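Kimovero Acoustic Ceiling Baffle

The Kimovero is a hanging sound baffle for rooms with hard floors and high or open ceilings. It is sold to offices, restaurants, music rooms and workshops where talk carries too far and echoes are a problem.

Each baffle is a flat panel of pressed polyester felt, finished on both sides. It hangs on edge from two steel cables, so sound is taken in from either face. The felt can be cut on site with a utility knife to fit past ducts or light fixtures.

Details

Thickness: 5 cm
Length of cables supplied: 40 inches
Colors: white, oatmeal, slate, moss
Sold in: boxes of 12
Warranty: 5 years

Mounting

Hooks for wood joists are in the box. Clamps for steel beams are sold separately under the name Goltetti. Do not hang baffles from sprinkler pipes or electrical conduit. Keep them clear of sprinkler heads, and check local fire rules before you order.

Care

Vacuum with a soft brush. Marks come off with a damp cloth and a little dish soap. Do not use bleach.

For layout help, send a floor plan and the ceiling height to Ngan-ling Shek in our sales office. Samples of all four colors are free.
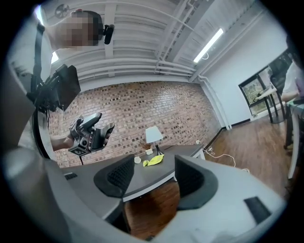

Can the baffles be painted?
We don't recommend it. Paint seals the surface of the felt, and the panel then absorbs much less sound.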